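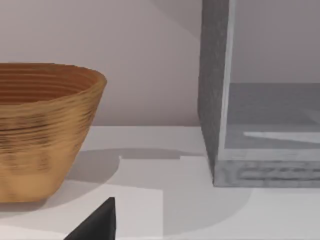 Notes for the Pendedel talk, 16/05/2019. Twenty minutes if I don't tell the forklift story.

OPENING. Ask who has bought a robot arm that now holds up a coat. Wait for the hands. Move on before anyone explains.

WHAT I REVIEWED. Bindano, from Pesgate. It's a simulation kit: you practice the pick-and-place job on a screen before you spend real money dropping real things. You get a table, a gripper, a library of 200 household objects, and a manual written by somebody who dislikes paragraphs.

PRICE. 884 dollars for the year, one seat. Pause here. Someone will whistle.

SETUP. The box says an afternoon. Mine took two, and one of those went to a license key with a zero that was an O. (Do not do the support call voice. It went badly in August.)

THE LOOK OF IT. Point at the screen. Bowl with the ridges, big gray container, white table, black fingertip coming up from the bottom. Ridges are nice work. Lower down on the bowl the texture goes smudgy, like a cake that met a sleeve. Container wall could pass for concrete or frosted something, and I've stopped guessing. Shadows are soft and there are plenty of them -- good, because a policy trained without shadows panics at the first desk lamp.

WHAT WORKED. Resets. One key and everything goes back where it was, which my own kitchen has never offered. I ran the bowl task 87 times over a weekend and swept up nothing.

WHAT DIDN'T. Thin rims. The finger would sometimes sink into one as if it were butter, and the log would call that a grasp. Pesgate says a patch is coming. It has been coming for roughly 26 weeks.

COMPARISON. Jayawardena's kit is cheaper and uglier, and its contact physics are better. If you care about slides for your boss, buy Bindano. If you care about rims, you know where to go.

QUESTIONS. Somebody will ask if it transfers to a real arm. Say "partly," then drink water. If pressed: big sturdy things yes, teacups no.

Return the clicker this time.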